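首页 | 动态 | 收藏 | 关于

Özkan的碎碎念
2018年9月20日

1/ 换季,决定把衣柜清一遍。上一次有这个决心是二月,当时清到第三件就坐在床边看手机去了。

2/ 规矩先立好:一年没穿的,走;穿上像借来的,走;“在家还能穿”的,单独审。我的家居服已经够一支足球队过冬,替补也有份。

3/ 战场设在床上。床单是粉的,印着草莓和白色卡通小人,三十岁以后买的,没什么可辩解的。优点是深色衣服往上一摊,哪里沾了毛一目了然。缺点也是这个。

4/ 第一件就卡住了。黑色卫衣,领口里面印着IKISS,胸前一块橙色,旁边还有白色大字。问我什么时候买的,不知道。问我为什么买,更不知道。

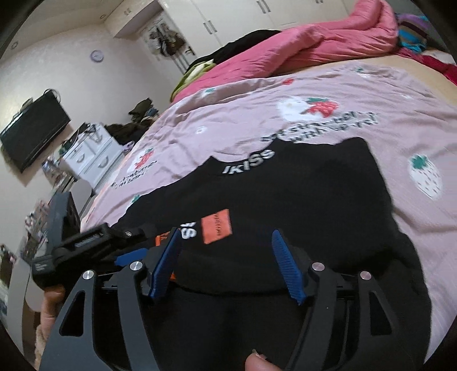
5/ 叠卫衣这事我学过四种办法,最后都回到同一种:袖子往里一折,对半,再对半,塞进去,关门要快。

6/ 帽衫另算。帽子叠进去鼓一个包,不叠进去像有人躲在抽屉里。

7/ 在Zollen花300块买的收纳盒,说明书写着能放5件厚卫衣。我放到第4件,盖子就开始有自己的想法了。

8/ 中场统计:留一堆,捐一堆,“再想想”一堆。最后这堆最高,已经遮住枕头。

9/ 打开Finico的二手页面看行情,同款外套有人标1470。我标了个差不多的,半小时后收到第一条消息:包邮吗,二十。

10/ 黑卫衣的判决出来了:留。理由是外面降温,而我懒得再把它从床上拎走。

11/ “再想想”那堆搬到了椅子上。椅子上原来那堆搬到了地上。晚上先睡觉。

联系我们 | © Flandarard 版权所有 | 返回顶部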